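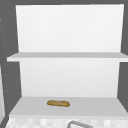

Start state, bread on the lower shelf, arm parked out of view. Front camera in the sim.

Two-finger or suction for shelf picks in sim? Success rate is all over the place

posted by mowerdeck_tj

I'm comparing two grippers in a simulated kitchen before we spend money on either one. The task is simple: take the small loaf off the bottom shelf of the open white unit over the sink and put it on the middle shelf. One object, no doors to open.

Gripper A is the Stundano parallel jaw with the stock finger pads. Gripper B is a single-cup suction tool from Jumow. Same arm, same controller gains, same start pose. I ran each one for 100 episodes with the loaf position shifted a little every time.

The jaw does fine when the loaf is near the front edge and gets bad when it is toward the back, like in the picture. The wrist hits the middle shelf on the way in and the controller gives up. The suction tool reaches the back without trouble but drops the loaf on the lift in a lot of runs. I also get a different ranking depending on the random seed, which makes me doubt the whole comparison.

Is there a standard way to set this up? And should I move the camera? I only have the front view and the wrist camera right now. Simulator is Nillholm, November build, default contact settings.

gripnotes

Suction is better for shelves because you don't need room for the fingers. I would go with that and turn up the vacuum force until it stops dropping.

halfstep_controls

I would not turn up the vacuum force until you know what the real cup can do. In most simulators suction is a fixed joint that breaks above a force limit, so you can set the limit high and get a perfect score that means nothing. Bread crust is rough and leaks air. A single hard cup is a poor match for it on real hardware. If you want to keep suction in the test, look up the holding force for the cup you would buy, derate it for a porous surface, and leave it there.

For the jaw, your problem sounds like the approach and not the gripper. The loaf lies left to right, so if you come straight in from the front with the fingers opening sideways, you are trying to span the long axis. Roll the wrist so the fingers open vertically, one above the loaf and one below, and you'll find the lower finger has nowhere to go because the shelf is there. What worked for us was pitching the tool down at an angle and closing front to back across the short axis. You need clearance under the middle shelf for that. Check it with the wrist model loaded, including the camera bracket. Ours stuck out far enough to cause most of the collisions.

On the seeds: save a list of start poses once and run both grippers through the same list. We did 143 poses per gripper, with five repeats each for the ones that disagreed. Report front and back positions separately. One averaged number will hide what you already noticed.

Your front camera is okay for logging. The faucet comes up into the bottom of the view, but it isn't covering the loaf. I would add a side camera for checking collisions and keep it out of the policy inputs.

sim_and_solder

Agree with the above about fixed poses. Also check your physics timestep. I had a Mowat arm in the same simulator and the object slid out of the jaws in slow motion on every lift. Cutting the timestep in half fixed most of it. Runs took longer, up to 2600 seconds for a full batch, but the ranking stopped changing between seeds.

Check the collision mesh on the loaf too. If it is a convex hull, the fingers may be touching a shape that is fatter than the one you see.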